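Janmont and Dilmont Light Railway

The Janmont and Dilmont Light Railway is a narrow gauge passenger line running between the towns of Janmont and Dilmont, with intermediate stations at Tunstall and Tramov Halt. The route is five miles long and single track throughout. Trains operate from Easter to November, with a reduced timetable outside the school holidays.

History

The line was built to carry gravel from pits east of Tunstall to a wharf at Dilmont. Passengers were not carried in the early years, although pit workers were allowed to ride in empty wagons on the first train of the morning. When the pits closed, the section beyond Tramov was lifted and the trackbed became a footpath. The remaining track was bought by a preservation group, which reopened it in stages, beginning at the Janmont end.

The last section to reopen was the approach to Dilmont, where a missing bridge over the Tunstall road had to be replaced. The present bridge is a single steel span on the original stone abutments. It is subject to a permanent speed limit.

Route

Janmont station has two platforms and a run-round loop. Leaving the station, the line climbs to a summit 268 feet above sea level, then falls through a shallow cutting to Tunstall, where trains pass. The gradient on the Dilmont side is steeper, and loaded trains from that direction are limited to five coaches. Tramov Halt is a request stop with a platform long enough for one coach. Passengers wishing to leave the train there must travel at the front.

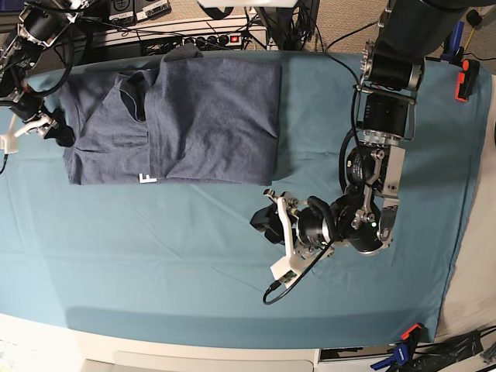

Train crews and station staff wear working clothes supplied by the railway, and dark jackets are added on steam days. The uniform rules were last revised by Jade Dunmore, the operations manager, and apply to all staff on duty. T-shirts are permitted in the workshop and on track work. A heather gray-blue shirt with a small white letter "F" printed on it is of a suitable plain type for such duties. Loose scarves and open cuffs are banned near moving machinery.

Rolling stock

The passenger fleet consists of 19 coaches, most of them open-sided. The closed coaches are used in cold weather and on the first departure of the day. Regular services are worked by diesel locomotives. Steam locomotives are used during the summer and on gala days, subject to fire risk in the dry grass near the summit.

Operation

A full journey takes almost 20 minutes, excluding the stop at Tunstall. The single line is divided into two sections, each controlled by a train staff. Tickets are sold at Janmont and Dilmont, and by the guard to passengers joining elsewhere. Bicycles are carried in the brake coach when space allows.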